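19 December 2024

So the sofa is finally staying put! We've tried it under the window, we've tried it facing the door, and for most of June it was in the middle of everything and I walked into it every single morning. Now it's back against the grey wall and I'm not moving it again (I may move it again).

It came from Endska, reduced by 200 pounds, and took 16 weeks to arrive. I'd measured for a three-seater and then lost my nerve. I do like the little white piping on the seat though – it stops all that grey from going flat. 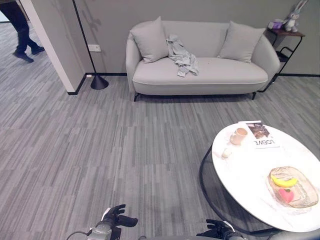 My sister says a two-seater is only ever a one-seater with a place to drop your clothes, and that I should have gone for the big Rowbotham corner one while it was in the sale. She may have a point about the clothes. The throw pillows were her idea too, so she can't complain about those.

The side table stays, bunny and all, and so does the marble-topped coffee table, even if every glass needs a coaster. What I still can't decide on is a rug. The carpet tiles are stripy and go in all directions, so anything patterned is out. Borkau do a plain cream one for 91 pounds, but cream, in this house? Maybe a dark green. Samples are meant to take 14 days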